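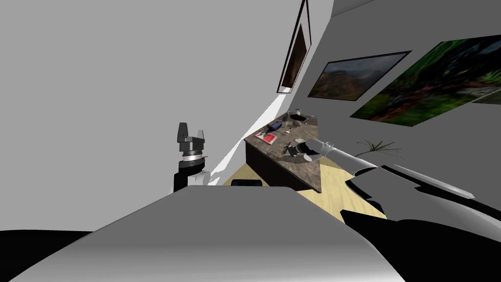 One arm up, the other near the desk

I watched the foreign minister's address to the Fornville summit last night, all 51 minutes of it, with a cup of tea that deserved better company. Kyu-ri Ban had promised a new direction on the Ra straits. What we got was the old direction, read more slowly.

To be fair to her, the first part was good. She said plainly that the fishing agreement has been dead since February, which her own department still won't put in a press release. She even named the 34 boats being held in port. Then somebody must have turned the page to the bit written by lawyers, and off we went into "shared frameworks" and "mutual restraint".

My friend Gitau Waweru, who follows this stuff far more closely than I do, reckons the speech wasn't meant for the people in the room. He thinks it was for the coalition partners back home, who have threatened to walk out six times this year and have so far made it as far as the car park. I can believe that. It would explain the long passage about dairy.
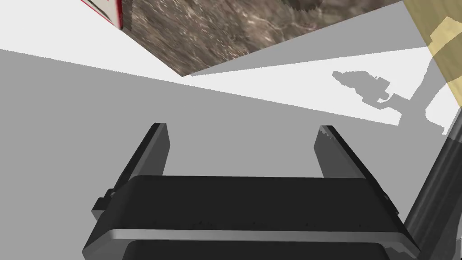
Gripper, fingers apart

The reply from the other side came from I-seul Sun, and it ran to nine minutes. I don't agree with much of it, but I could tell you afterwards what she wanted: the boats first, the talks second, and observers on both shores. You can argue with a position like that. Ban's I'd have to find first.

The papers this morning have mostly gone with "cautious optimism", a phrase I'd happily see towed out to sea. Cautious about what? The two delegations couldn't agree on a joint statement, and they left by different doors - one of them, I'm told, led to a kitchen.

Anyway, the full transcript is supposed to go up this week. I'll read it again with a pencil and see if there's a policy in there that I slept through. If you find it before me, the comments are open.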